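Swap Month at the Gulteo Library of Things

In May we start again our swap month, and this time there are more shelves to fill. Last year 204 households brought something, and at the end we had only 28 items that did not find a new home. Most of these were single saucers and one very heavy bread machine, which is still with us if you want it.

The rules stay almost the same. You bring clean things that work, you receive one paper ticket for each, and with a ticket you can take any item, small or big. We do not compare prices. A good raincoat is one ticket and a puzzle is one ticket also. Please count the pieces of the puzzle before, or write on the box "not counted" so the next person can decide.

New this year is the repair morning, prepared by Thaís Cavalcanti. She will look at lamps, zippers and chairs with loose legs. She asks that you bring the screws, if you still have them, in a small bag tied to the object — last year she spent a long time looking in her own drawers. Radios and phones she does not repair.

The garden tools were popular and they went too fast, so now we keep them back until the second week. If you have a spade or a rake to give, you can already bring it. 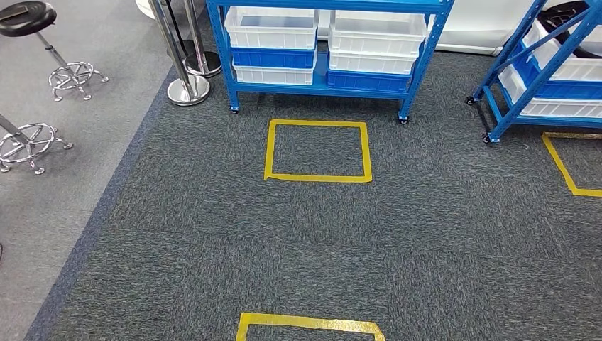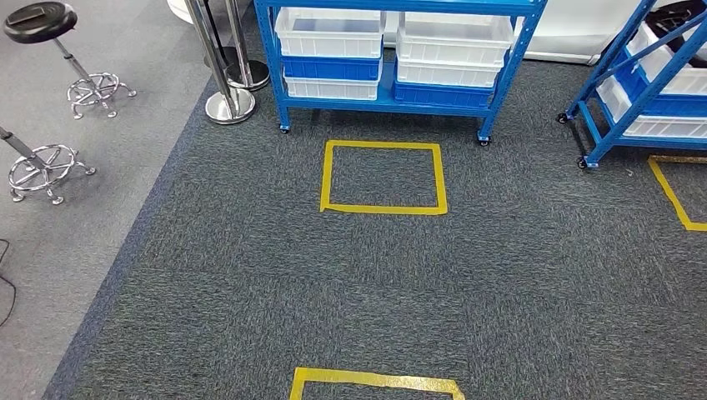

Yellow tape on the carpet, with blue shelving behind.

Can I bring books to the swap?
Up to 3 books per person, in any language. For bigger collections please write first to Rin Onishi, who keeps the list for the book sale in the fall and can tell you what is still needed.

Tickets from last year are still good. We printed 200 extra on green paper, but the old white ones have the same value and you do not need to change them. Children can have their own tickets if they bring their own things.

Drop-off is open every morning from nine until noon, at the side door on Teixeira Street. The bell is weak, so press it for a long moment and wait.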